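Jeketti – Appel à participants : panel de dégustation à domicile, biscuits et confiseries

Le laboratoire d'analyse sensorielle Jeketti recrute des adultes résidant à Karkatthorpe ou à Flutdale pour une étude consacrée à la texture des produits enrobés. Début en juillet.

Durée : 7 semaines, à raison de trois séances hebdomadaires de 14 minutes, à domicile.

Conditions : avoir 18 ans révolus, ne présenter aucune allergie alimentaire – fruits à coque, lait et gluten en particulier – et ne pas fumer. Les salariés du secteur agroalimentaire ne sont pas admis.

Les produits sont codés. Chaque échantillon est noté sur une échelle de croquant et de fondant, avant saisie en ligne. Les emballages sont conservés jusqu'à la fin de la séance.

Indemnité : 141 euros, versés en fin d'étude. 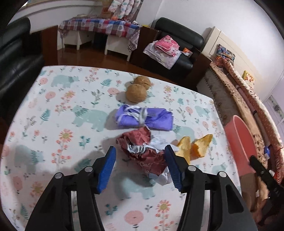
Emballage ouvert, rouge foncé à l'extérieur, blanc argenté à l'intérieur.

Candidatures : formulaire en ligne, rubrique « Panels », référence Gavrilă 3. Réponse sous 14 jours.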